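Have you ever hung up a wet sock and then found it in the neighbour's yard? I have! My favourite footy sock went over the fence one windy afternoon in October, and all because I'd been lazy and just flopped it over the line. So let's talk about pegs, which some people call clothespins, and how such a little thing can hang on so hard.

## Two legs and a spring

Grab a peg if you've got one handy. A spring peg is made of two legs with a curly bit of metal in the middle. Squeeze the ends together and the mouth at the other end opens up. Let go and it snaps shut - ouch, if your finger's in there.

Each leg is a lever, like a tiny seesaw. The spring is the bit in the middle that the seesaw tips on, and it's also the bit doing the pushing. It wants the mouth closed all the time. You only win while you're squeezing.

## What's friction got to do with it?

When the peg bites, it squashes your sock against the line. Now the sock can't slide easily, and the thing stopping it is called friction. Rub your palms together, softly at first and then hard. Feel how they drag more when you push? A peg with a strong spring does the same thing to your sock.

Rough things help too. Twine is made of lots of little fibres twisted together, so it's a bit hairy and grabs well. Smooth plastic line is slipperier. My friend Zuweira Antwi lives up on a hill where it blows like mad, and she uses two pegs on every single tea towel.

## Make a mini clothesline

You can make one for drawings, cards or doll's clothes. You'll need two sticks that stand up by themselves (ask a grown-up to help with the feet), a piece of twine and a couple of pegs. Tie the twine near the top of both sticks and pull it nice and snug. Leave a bit of extra at the ends so you can tighten it later.

Then peg up a card, one peg towards each side. Mint green and white look very smart together, I reckon!
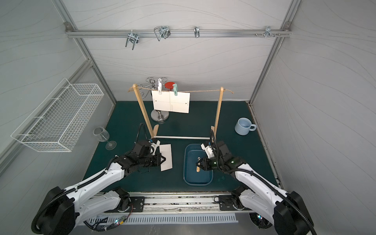 **Why does a line sag in the middle?**

Whatever you hang on it pulls down, and the twine has to bend a little so it can pull back up. Heavier things make a bigger dip. Pulling the twine tighter makes the dip smaller, but it never goes away completely.

Try it yourself with a dry face washer, then dunk it, wring it out and hang it up again. My dry one was 100 grams and I got it up to 400 sopping wet, and my poor sticks leaned in like two old mates having a chat. Wider feet fixed that.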